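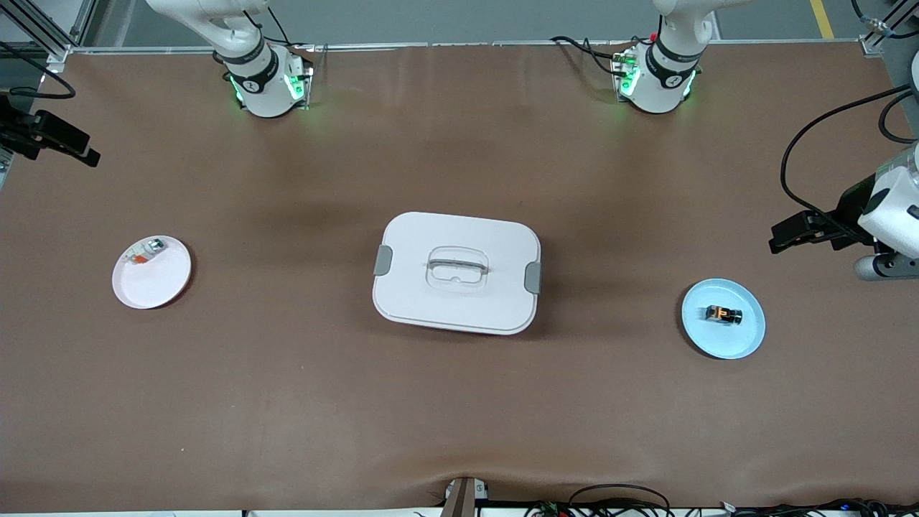 Home Products Newsroom Stockists Support Contact

Javuvero adds latched food container to Nodiris storage line

24 June 2018

Javuvero today announced a rectangular food container with a lift handle and two end latches, the latest addition to its Nodiris range of kitchen storage. The container is supplied in white with a flat lid. It will be sold singly and in cartons of 10 through Debnath, the company's distributor for household goods.

The container has rounded corners inside and out. The corner radius was increased during development to let a standard kitchen sponge reach the full inner surface. The lid carries a translucent loop handle at its center, and a gray latch closes over each short side. Both latches must be engaged before the container is lifted by the handle.

"The earlier Nodiris boxes had a latch on all four sides," said Shiuli Saha, product engineer at Javuvero. "Two latches on the short sides gave us the same seal pressure once the gasket groove was made deeper. It also leaves the long sides flat, so the boxes sit side by side in a refrigerator drawer without a gap."

Closure testing was carried out at the company's Jarnosent workshop. Each sample was opened and closed 200 times, then filled with water, latched and laid on its side for 20 minutes. Samples were weighed before and after. A separate lift test used containers filled to the rim line and held by the handle only. Javuvero set the pass limit for both tests before the first molds were cut and did not change it.

The handle was revised twice. In the first version it folded flat into the lid, and crumbs collected in the hinge recess. The production version is fixed. This raises the overall height and reduces the number of containers that fit under a low shelf — buyers who stack should measure shelf clearance with the handle included.

The container is intended for cooked food, cut fruit, sandwiches and dry goods. It can be washed in the top rack of a dishwasher with the lid removed and the latches open. The lid should not be placed in an oven or under a broiler. Hot food should be left to cool before the latches are closed.

"Most returns on lidded boxes come down to one broken latch," said Mahfuz Ekanayake, who manages after-sales service. "These latches unclip from the lid and can be replaced without tools. We will stock them in pairs."

Debnath will begin shipping to stores next month. Wumpini Dramani, a buyer at Debnath, said initial orders cover 50 stores, with further locations to be added after the first restocking. A smaller square size with the same latch part is planned for December.

Replacement latches and gaskets will be listed under Support on the Javuvero site. Existing Nodiris lids do not fit the new container, and the new lid does not fit earlier bases.

Press contact: Chaminda Howlader, Javuvero Newsroom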